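Stop dressing the robots until somebody writes the sleeve rule

We lost a shift to a piece of cloth in September. No injury, no smoke, nothing you could put on a slide. The right arm came up to its reach, the cover on it rode into the elbow joint, the joint pinched, the motor kept pulling, and by the time the current limit tripped there was a wad of fabric in the gap and a cable guard hanging off. The log has it as fault 2402, "joint load high." That's the whole entry. Joint load high. A person reading that goes and looks at the gearbox, and a person did, for most of an afternoon.

I work on the floor at Masano, second line, and I've been around these two-legged machines long enough to have opinions. Main one: soft covers are a safety item and everybody treats them like curtains.

The argument for covers is fine as far as it goes. Keeps dust out, keeps lint off the grease, makes the thing less alarming to stand next to. The Prolosen people sold us on all of it. What we did not get was a drawing. How much slack at the shoulder, how much at the hip, where the hem has to stop. Five covers came in a box with a card that said to fit snugly. Snugly where? In what pose? A cover that sits nice when the robot stands straight is a different cover when it squats down to reach the floor.
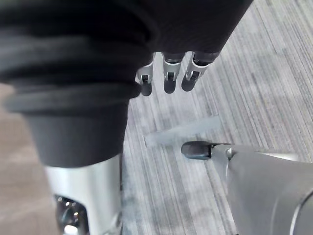

My rule would start with posture. Fit the cover in the worst pose the machine gets into, not the prettiest, and check it again with the hands down low. The dark fabric bunches up into thick folds on one side and hangs smooth on the other, fingers poking out right under the edge, and over on the leg there's an open recess with the joint parts showing. Cloth that gathers like that needs a limit on it, a strap, a snap, somthing. And an open recess wants a shield before anyone puts loose material anywhere in reach of it.

Second thing – the current limit. Ours was set high so the arm wouldn't nuisance-trip lifting a full tote. Ok. But a limit that lets a motor chew fabric will let it chew a glove. I don't need to spell that out. The shop manual from Biller gives 70 percent for work next to people, and we were over it, and no one had wrote down why.

Third, the fault name. If the software can't tell a heavy load from a jam, say so on the screen. "Load or obstruction, look at the joint." Costs nothing. Would've saved us the gearbox teardown.

I know what comes back at this. The Szczepańska site has run 400 hours with the same covers and no trouble. Good for them, they don't work off the floor. All their pick points are at the waist. Different job, different folds.

Until there's a real fit spec I'd run ours bare at the elbows and knees and live with the dust. Wipe down at shift change, hard guards on order. The guards are ugly and they rattle and I'll take them.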